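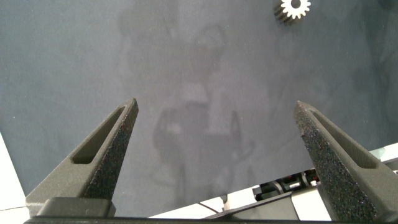
Fingers open over the bench, gear waiting.

Setting up the gear cell: where we have got to

Readers who remember the March issue will know I was not keen on the gear cell. Grinport's sales sheet for the Lurnora arm promised it would be "ready by lunch". It is Aug 13, 2021, and we have had nine lunches this fortnight alone without getting there.

The job sounds small enough. The arm finds a metal gear on the dark mat, picks it up and puts it down somewhere useful. A lone gear near the edge will do when we only want to check the reach. Kelly Bickerstaff has done most of the work, and the first thing she went after was the grip pads. They are dark, gritty things running down the inside of each finger, and they do hold. What bothers me is how they will wear. The manual says to replace them after 200 hours and gives no method for telling a good pad from a bad one. Kelly now looks at both under a lamp every morning, checks that the tips meet level, and writes it in the book. I would have expected the maker to have thought of that.

Next came the grip itself. A plain spur gear gives the fingers a decent flank to press on. A bevel gear, with its teeth fanned out and sloping, gives them much less, and the force that suits one may well be wrong for the other. We set it low and crept up, one notch at a time, trying for a hold across the teeth with a finger on either side. The number we have settled on is 105 on the controller's own scale, whatever that scale may be. The help line could not tell us. 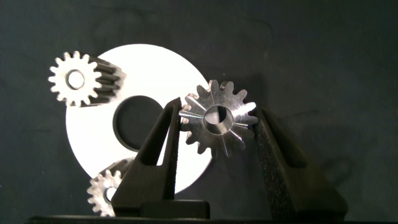
Graham Pearce thinks I am being unfair about the force setting. Any gripper needs tuning to the part, he wrote after the last issue, and a fortnight of it is cheap if you never have to touch it again. He may be right. My quarrel is with the "if".

Then there are the cables. The wrist carries a good deal of wiring, and one black cable goes out in a wide loop beside the gripper before coming back in. Too tight and it pulls at the connector when the wrist turns; too slack and it can get down among the parts. Areeba Warraich turned the wrist by hand to both ends of its travel, power off, and watched the loop all the way before she would let anybody run a program. I recommend this to anyone with a similar arm. It took her most of an afternoon and it is nowhere in the quick start guide.

She has also asked that a single gear be left out on the mat for the first run of the day, well clear of everything else. If the arm can't find that one, there is no sense in giving it more.

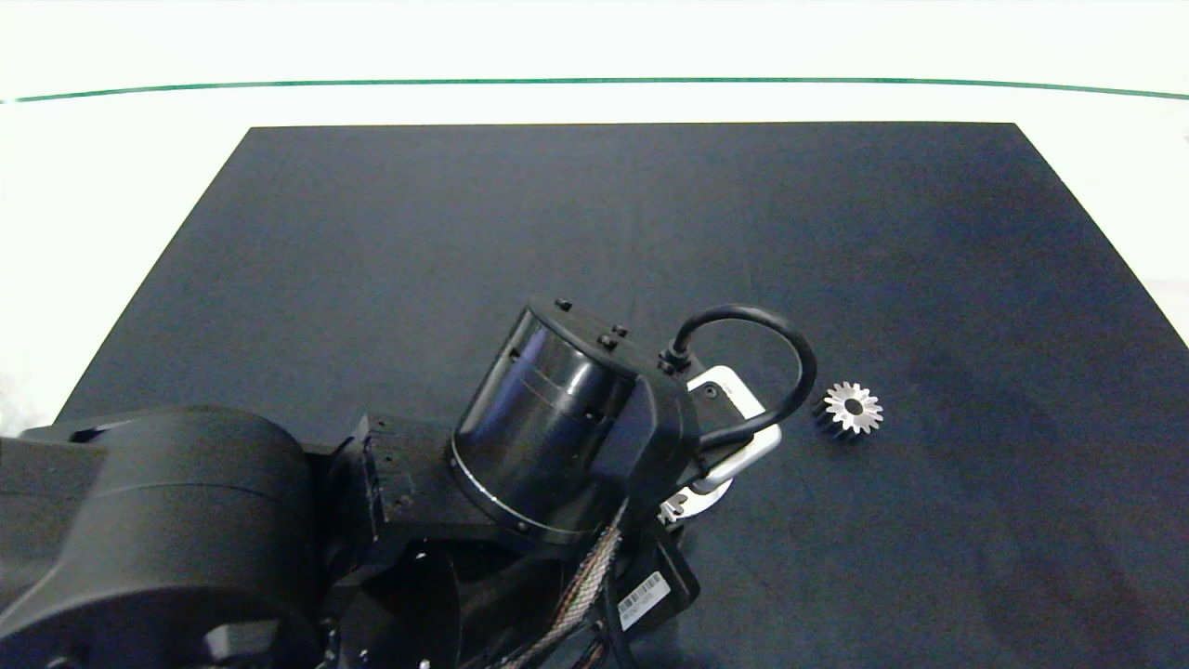 What is still outstanding

The mat. It creases, and it picks up smudges. Gurard will sell us a stiffer one, though I would like to borrow it before we pay for it.

The shadow. With the lamps where they are, the arm darkens part of its own work area. Pao-chu Chow wants to move the lamps before anyone starts altering the software, and I agree with her.

The white disc on the gripper. Gears can end up sitting on its rim as well as on the mat, and we need a rule about clearing it between runs. At present the rule is "somebody look".

The count. Lightfoot's acceptance sheet asks for 200 picks in a row. Our best so far is almost half of that, and I was not in the room.
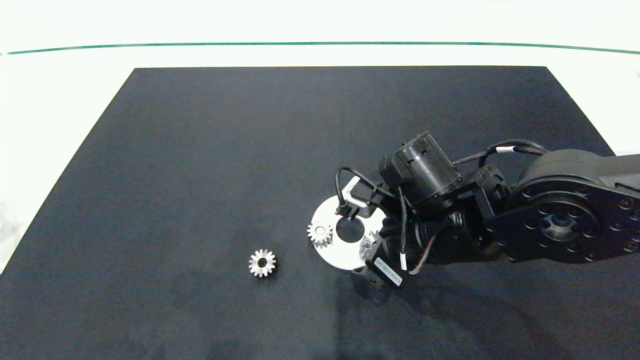

Minoru Higuchi asks whether 200 in a row proves anything if the gears are laid out by the people who want it to pass. He would have someone from another section scatter them, and he would do the test on a Monday morning with the arm cold. I have put both suggestions to Kelly. She has said yes to the first and is thinking about the second.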